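Do You Really Need That Dish Rack?

Posted May 2, 2021, in Kitchen Tips

Every few months somebody tells me their new dish rack changed their life. I doubt it. A rack holds wet things until they are dry, and the fancy ones I have tried do that no better than plain wire. The Skyrme two-level model cost me 60 dollars and took up half the counter. I gave it to my neighbor Obed Issahaku, who keeps onions in it.

So, a few tips, with the usual warning that I don't believe most of what gets printed on the box.

Skip the drip tray if you can. Trays sound sensible, but water sits in them and goes slimy, and then you have one more thing to wash. If you don't have a draining board, use a folded towel and change it daily.

Cups go in upside down, at a tilt. Flat on a towel, a cup traps damp air and smells stale the next morning. Lean the rim on a prong and leave a gap for air to get in. I was told that special cup pegs do this better. I bought a set of 16 and they fell off.
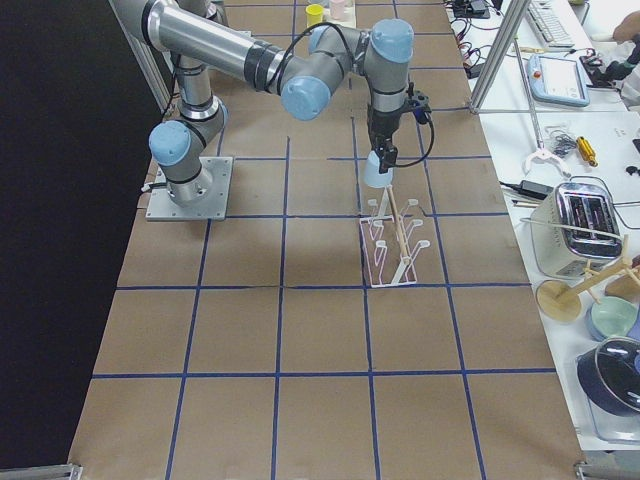
Light plastic cups are the worst of the lot, as they tip over if you look at them wrong. Put the heavy plates in first and the cups last, near the middle, where there is something on both sides to hold them up.

Wooden spoons, chopsticks and sticks of any kind should stand or lean so that air gets all the way around. Don't leave them lying in the bottom of the rack. Oiling them is fine, though I have never seen it rescue one that had already gone fuzzy. Throw that one out.

Wire racks rust at the feet and along the bottom rail, whatever the label says about coating. Turn yours over once in a while and look. A bit of surface rust comes off with baking soda and an old toothbrush, 30 minutes if you let the paste sit. Vinegar works too, but rinse it well. Once the coating is peeling, no paste is going to fix it.

Myfanwy Dafis wrote in last October to say that liquid rust sealer gave her rack another 2 years. Maybe so. I wouldn't want it near my forks.

As for size, measure the counter before you shop, and then measure your biggest plate. The Clodum rack I tried next had prongs so close together that a soup bowl wouldn't stand up in it. Take a plate to the store with you. They will stare, and you will save yourself a return trip.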